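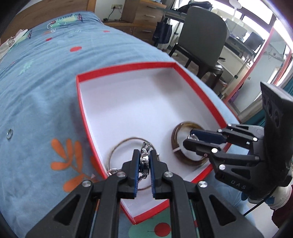
What do you do with a tangle of old jewelry?

Spread it out on something soft, put the solid pieces to one side, and start with the longest chain.

That was how Kanyarat Meesuk always did it, and that was how she told her grandson to do it on the morning they finally opened the jewelry. Matei was eight and had been waiting since June. He had asked at breakfast, he had asked in the car, and once he had asked through the bathroom door.

"On my bed!" he said. "It has to be on my bed, the crocodile can guard it."

So they went to his room, and Kanyarat set the red box lid down on the blue blanket. Matei climbed up by the headboard on his knees and shoved his shirt out of the way, and oh, the colors! He had expected gold. He had not expected brown, and he certainly hadn't expected brown to be so good. The thick bangle was like syrup, like tea with the sun through it, with darker bands swimming around inside.

"Can I hold it?"

"You can hold all of it. That's the whole point of today."

He put the bangle on and it went straight up to his elbow. He put it up to his eye. The crocodile went amber, his grandmother went amber, and she stuck out an amber tongue at him.

"Where did you wear this one?"

"To Ciko, the first time," she said. "On the ferry. I was 18 and I thought everybody on board was looking at my wrist."

"Were they?"

"One man was. He was wondering if it was candy."

Matei laughed so hard he had to lie down, and the whole lid slid toward him, beads and all. Kanyarat caught it by the rim. A silver ring hopped out onto the blanket and they agreed it could stay there for now, on the outside, as a lookout.

Then came the chain. It was long and silver and made of tiny bright links, and it had wound itself around everything it could reach. Kanyarat found the clasp first. She pinched it and lifted, slowly, and Matei held his breath without being told to.

"Now look for the loop that's doing nothing," she said. "There's always one. Pull that."

He pulled. A whole side of the knot went soft.

"I did it! Did you see? I just pulled it!"

"I saw! Do another!"

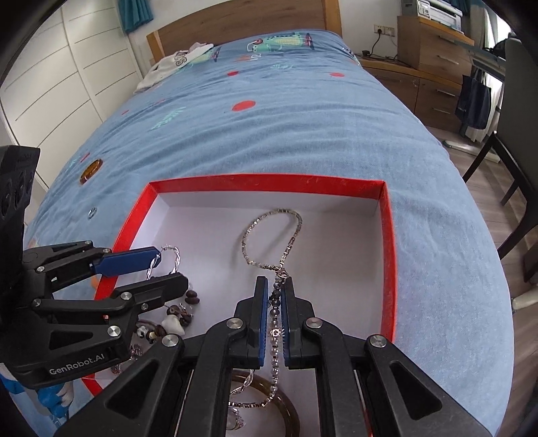 The Tickets

Under the paper in her handbag Kanyarat had two repair tickets from Jurkitz, the little shop by the tram stop that used to have clocks all over the ceiling. Number 1492 was for a clasp. Number 1507 had gotten damp at some point and just said "white stone, drill hole." She had kept them for 41 years.

"Which white stone?" said Matei, and then he had it in his palm already, the one like a tooth. "This one? Is it from a shark?"

"Your grandfather told me it was a heart."

Matei turned it over. He tried it one way up and then the other. He took it to the window, came back, and tried it against the blanket, next to the crocodile's mouth.

"It's a heart from here," he said, "and a tooth from here. Can we put it on the chain?"

"We can put it on the chain."

"With the dark beads?"

"With any beads you like," said Kanyarat, and she pushed the lid across to him.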